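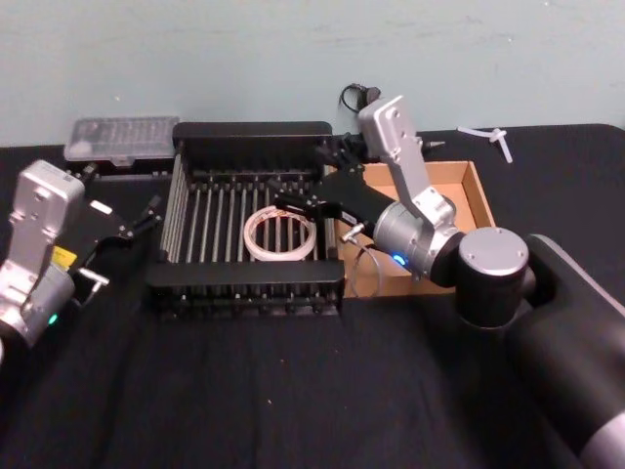 Photo: Skosska teleoperation bench, Bellevholm

Progress report to the Cinovau fund
September 9, 2025

Hi all,

Second report from us, and a much cheerier one than the April one (sorry again about April). Short version: the two-arm bench is up, we're recording demonstrations most working days, and the money is going more or less where we said it would. Long version follows, so grab a cuppa.

When I last wrote we had one arm behaving and one arm sulking. Both are now running off the same controller and we can drive the pair of them by remote, one hand each, without the left lagging behind the right. That lag ate most of our autumn. It was a timing setting in our own code, which was a bit embarrassing, but it's fixed and we've written it up properly so we don't do it to ourselves twice.

The task we've settled on first is the rack job. A roll of clear tape lies flat in the black rack, and the operator has to get it out and into the cardboard tray on the right. Sounds like nothing! But the roll lies on thin rods with the top rails standing up around it, so you have to come in from above, get hold of the ring and lift it clear without catching a rail on the way over. The left arm's job is to steady the rack while the right one does the lifting. Our new operators all try it one-handed for the first hour, and then they stop.

Numbers, as promised. We've recorded 1,928 demonstrations across all tasks. Of those, 733 are the rack job, and after going back through them we've thrown out 149 of the 733 (dropped rolls, bumped racks, one long afternoon where the gripper calibration was out and we didn't twig until we packed up). I'd sooner hand you a smaller pile I trust. We'd like another 300 good rack runs before we train the next version of Tazi, mostly with the roll starting in odd spots, as too many of the early ones have it near the middle and the model has learned to be lazy about looking.

Tazi itself is coming along. Trained on the cleaned set, it goes to the roll sensibly and usually gets a grip. The bit it's rubbish at is letting go. It hovers over the tray as if it's having second thoughts, and I reckon we taught it that, seeing how long some of us pause before opening the fingers. We've changed the operator notes to say drop it and move on, and the newer recordings look much snappier.

We also tried teaching by hand, physically pushing the arm through the motion. It's lovely for one arm and a short move, and new people pick it up in minutes. With two arms you run out of hands and you end up standing in front of the camera, so we're keeping it for single-arm tasks and doing everything else by remote.

Spending: equipment is finished bar a spare set of fingertips. Operator hours are running over because of the re-recording, and I'd like to shift what's left in the travel line to cover it. Could you let me know if that needs a form or if an email will do?

Coming up next: the remaining rack runs, then smaller objects in the same rack, then swapping the tray over to the left side to see how badly Tazi copes. You're very welcome to come out to Bellevholm and have a drive yourselves. Give us a couple of days' notice and we'll book you a slot on the bench.

Cheers,
The Skosska bench team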